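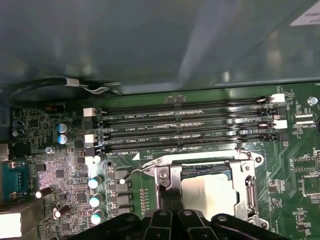
Wrist camera over the processor socket, with the gripper fingers at the bottom and the empty memory slots above.

Gallery: Haltlow on the desktop bench
Posted 25 June 2024 by Ama Tetteh, Wustumach software group

Haltlow is the planning and control software we use for taking apart desktop computers. It takes labeled parts from Gisoton, our perception package, and turns them into arm and gripper motion. Dvorak is the logging and replay tool that sits beside both. This page covers the board work: what the wrist camera gives the software, and what the software does with it.

Finding the board

Gisoton starts with the printed labels. The text beside the memory slots, "DIMM2_CPU1", "DIMM4_CPU1", "DIMM1_CPU1" and "DIMM3_CPU1" reading down the board, is large enough to read from working height. Four strings in a known order give the board's rotation, and "F_AUDIO" and "XDP_CPU" on opposite sides of the board help fix the scale.

The order is not 1, 2, 3, 4. An early version of the reader sorted the slots by number before matching them to positions, and the pose came out wrong every time. The sort is gone. Slots are now stored in the order they are found, and the number is kept as a name only.

Small text is harder. Gisoton returns a confidence for each character, and a string with a weak character can still be used for matching if the rest of it is good. It can't be used to choose a part.

Slots and latches

The slot detector looks for long dark bars that run parallel and then checks the ends for latches. Latch color was a problem. Some of the latches on this board are white and the others are black, and the old detector was trained mostly on boards where they matched. It found the white ones and reported the black ends as missing. We retrained on 2,000 crops with mixed colors and the detector now reports latch position and latch color as separate fields.

Whether a slot is empty is decided from the contacts. If the row of gold can be seen inside the slot for most of its length, the slot is marked empty and Haltlow drops it from the task list. A slot that can't be decided is marked unknown, and the planner asks for a second view before it does anything near it.

The socket

The load plate and the lever wire are silver metal, and the heat spreader is a flat, matte silver surface with few features. Depth from the wrist camera is poor over this area, so Haltlow doesn't use it there. It fits a plane to the green board around the socket and adds the socket height from the part library.

The lever is found as a thin line that leaves the socket toward the power parts. Gisoton reports both ends and which end is free. If only one end is found, the lever task is held and the camera moves to a new angle.

The fingers in view

The gripper covers part of the lower socket whenever the arm is this close. We mask the fingers using the joint state, so the mask moves with them as they open and close. Anything behind the mask is carried over from the last clear view, along with the age of that view. Haltlow will not close on a part whose last clear view is more than 2 seconds old.

The ribbed finger surface used to be picked up as a connector. The mask took care of that as well.

Planning near tall parts

Capacitors are treated as posts with a safety margin. The ones that lean get a wider margin, taken from the outline of the top and the base together. The column of chokes beside the socket is merged into one block, which cuts planning time and costs very little free space.

The gray panel above the board is entered as a flat wall down to its lower lip. Cables are not modeled. A cable gets a keep-out band along its length, and the arm goes over it or waits for an operator to move it.

Approach speed is set by distance to the nearest modeled part. Inside the last stretch, the controller switches from position to force control and stays there until the gripper has backed off again. The switch is logged as an event in Dvorak, so it shows as a mark on the replay timeline.

Replay in Dvorak

Dvorak stores the camera stream, the part list, the plan and the joint state on one clock. Stepping through a run shows what Gisoton had found at each moment and which plan Haltlow was following. You can change a setting in either package and run the perception or planning step again on the stored data without the arm.

Two settings get changed more than any others during replay: the character confidence limit and the margin on leaning parts. Both are now on the front panel of the tool. The rest are still in the settings file.

Known issues

Glare on the gray panel can hide its lower lip. When this happens the planner places the wall too high. A fix is being tested.

Stickers are sometimes read as board text. The reader now ignores text on a white background, and this also drops a few valid labels printed next to white connectors.

Runs recorded before June don't have the finger mask stored with them. Dvorak rebuilds it on load, so they take longer to open.

Questions about Haltlow or the replay files can go to Ama Tetteh at Wustumach.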